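名もなき家事、という言葉にちょっと疲れてきた

四月に職場の配置換えがあって、帰りが前より遅くなった。それで夫と家のことを分け直そうという話になり、紙に書き出してみたら16項目になった。多いのか少ないのか、よくわからない。ただ、書き出したのは全部わたしだった。もうこの時点でなんだかなあ、である。

「名もなき家事」という言い方が広まったとき、わたしはけっこう喜んだほうだ。シャンプーの詰め替えとか、学校のプリントの仕分けとか、そういうものに光が当たった気がして。でも最近は、名前をつけて表にして、それで終わりになっていないかと思う。表を作るのも、更新するのも、夫に「今週のやつ見た?」と聞くのも、結局こっちの仕事なのだ。仕事が一個増えてるじゃないか!

高校からの友だちの青木明日香にこの話をしたら、「うちは表、3か月でやめた」と言われた。彼女の家では、項目で分けるのをやめて、人と場所で分けたそうだ。下の子の学校のことは全部夫、台所は全部自分。全部というのは、気づくところからゴミを捨てるところまで全部。上履きのサイズが合わなくなったことに気づくのも夫の担当で、明日香は口を出さない(出したくてうずうずするらしいけど)。

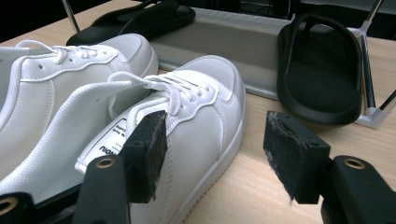 ひも付きの白いスニーカー

これ、いいなと思った。わたしが渡せていなかったのは、作業より「気づく」の部分だったんだと思う。言ってくれればやるよ、と夫は言うし、実際言えばやる。感謝もしている。でも、言うためには先にわたしが気づいていないといけない。会議中に、あ、体操服の名前つけ、と思い出しているのはいつもわたしで、夫の頭の中にはその時間、体操服は一枚も出てこない。

こう書くと、男の人を責めたいだけでしょと言われそうだけれど、わたしは会社の制度にも文句がある。うちの会社は育休の取得率を社内報で自慢するわりに、復帰したあとの男性が夕方に帰ると、まだ「お、今日は早いね」と声がかかる。わたしが同じ時間に帰っても誰も何も言わない。帰って当然の人と、帰ると珍しがられる人がいる。あの一言がある職場で、学校のことを丸ごと引き受けるのは、それはしんどいだろうなとも思うのだ。

だから家の中の話し合いだけで片づけようとするのは無理がある。面談で子どもの予定を聞かれるのが女の社員だけ、というのをまずやめてほしい。男の社員にも同じことを聞いてほしい。お金もかからないし、来月からでもできるはずだ。

うちの表はというと、冷蔵庫からはがした。学校関係は2学期から夫に丸ごと渡すことになっている。引き継ぎ資料を作ろうか、と言いかけて、やめておいた。学校からのメールの登録先だけ、昨日の夜に夫が自分で変えていた。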